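I picked up the new issue of Piscombe at the station in September and missed my stop reading it. It's a local magazine, 200 pages, printed on that slightly rough paper that smells like a school cupboard, and I am completely smitten.

If you haven't come across it, Piscombe started out as a newsletter for a walking group and now prints 3,000 copies, four times a year. You buy it from bakeries, bike shops and one very good launderette. It has adverts (proper ones, from businesses you could walk to!) and a letters page where people argue about hedges. I read all of it, adverts included.

What I love most is how long they let things run. There's a piece on the old Zirnport ferry office that goes on for 10 pages, and I'd have happily taken 10 more. Most editors would have chopped it down to a photo and a timetable. They've kept in the ticket prices, the row over the clock, even the recipe for the soup they sold at the counter.

The design has had a spruce-up too. The headlines are set in a typeface called Jastetti, all fat curves and tiny feet, and it looks gorgeous big. Smaller, in the captions, it gets a bit muddy – I had to hold the crossword clues up to the window. Small grumble.

They're also doing events now, which I was ready to be sniffy about, as magazine events so often mean a warm drink and a man with slides. I went to the first one, upstairs at Café Skála, and it was brilliant. Contributors read their pieces out loud, someone brought the original ferry bell, and we all stayed until they put the chairs up.
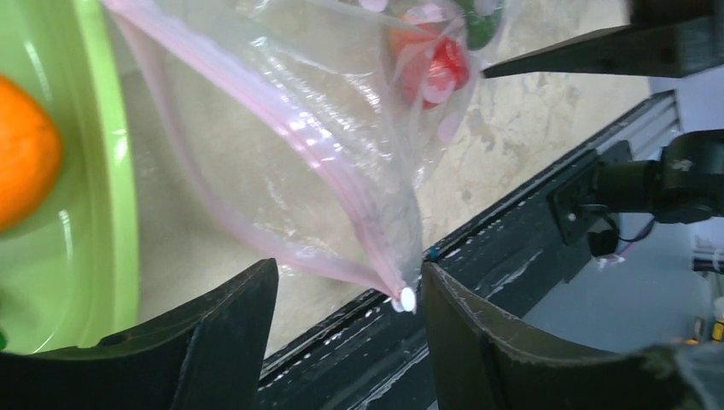
*Zip bag, with something red and something green inside.*

The next issue is about allotments and they want readers' stories, up to a page each. I've already started mine, and it's already too long. If your bakery has sold out, try the launderette, they keep a pile behind the dryers.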